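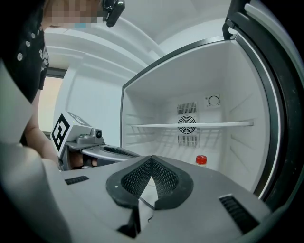
krum_angelovski: Leave the arm until next year's budget. Buy a second pair of grippers and a pile of spare fingers first. An arm with nothing to learn from is a very expensive coat rack.

Stojan D.
My boss has already told people we're getting an arm. Muma quoted 2,000 a month on a lease, install extra. Two hand-held grippers from Dadeck come to 600 a month, and the fridge jobs can start in July.

imre_k
Disagree with Krum. Hand-held is cheap until you add up wages. We budgeted 40 hours of people reaching into a fridge for bottles and used up 100. Did your quote include anyone's hours?

Stojan D.
It did not. It includes a carrying case.

krum_angelovski
Imre, you'd pay those wages with an arm too, plus somebody to stand next to it looking worried.

imre_k
Fair, but the arm shows you early what it can't reach. A person just leans in. Ask Muma for a one-month trial, they said yes to us.

sorin77
Whichever you pick, get the price of spares in writing. Gramell took six weeks to send me a cable.

Stojan D.
OK, grippers now, trial in the fall, and a line for wages. I'll let the boss find that one by himself.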